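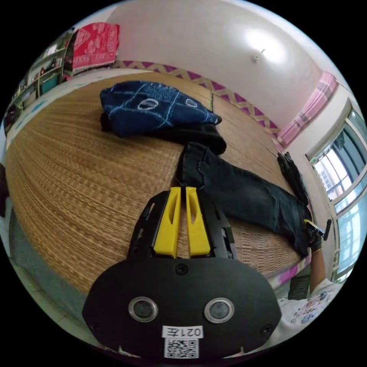 Folded clothes and one pair of jeans on the straw mat, window side of the bed.

From: Quang Giáp
To: Heltstead house list
Subject: Re: Straw mats and where to fold clothes

Hello all,

Thank you, Vinh, for the long answer. I put my replies under your parts, I hope it is easy to follow.

Vinh Sầm wrote:
> I still think you should not fold on the mat. My aunt in Trình had
> one for many years and she was always strict with us. Zippers and
> buttons catch the strands, and dark cloth can leave color on the
> straw in the humid months. Why not use the table downstairs?

The table downstairs is good, but I live on the top floor and by the time I carry everything up again, half of it has opened. On the bed I can put the pile down and leave it until I have finished. For me this is the main reason.

You are right about the zippers. Last month I pulled a pair of jeans across the mat by one leg and I heard a small sound, and then I found two strands lifted near the foot end. I pressed them flat with a spoon and a damp cloth and they stayed flat. Now I lift the jeans with both hands and lay them down. I do not drag anything anymore.

About the color, I had no problem until now, but I also did not think of it. The jeans are dark blue, with only a faded patch along the legs, so I suppose they could still give some dye. I will put a light towel under them when the weather is wet. Does your aunt do anything to clean the stain if it happens? I read different advice about lemon and I am afraid to try it on the good side.

> Also, how do you fold jeans so that the pile does not lean? Mine
> always falls to one side.

I do the jeans last. First I fold the other clothes, with the black one at the bottom and the navy one with the white lines on it. I know the edges should match, and mine do not always match, the black one comes out at the end. It does not matter very much if the bottom piece is the bigger one. The jeans I leave flat for some time, to let the creases go down a little, and then I fold one leg over the other, then in half, then in three. The thick part with the pockets goes to the back of the shelf. If it is in front, the pile leans, as you say.

> Where did you buy yours? The shop in Uditz only has the bamboo kind.

It is from the Sunday market in Cikuvthorpe, the second row after the flower sellers. I paid 119, and the smaller size was 66. I took the large one and it covers the bed well on the window side, where I had the most trouble with the old mat. The man also sells a cotton border that you can sew on, but I did not buy it and I can't say if it is strong.

One more question for everybody. In September the afternoon sun comes very low in my room and I worry that one half of the mat will become paler than the other. Should I turn it every week, or is once a month enough? The weave seems to be the same on both faces – at least I cannot see a difference – so maybe I can also flip it.

If somebody wants to come with me to the market, please write before Friday evening. I can carry two rolled mats on the bus, but not more.

With kind regards,
Quang Giáp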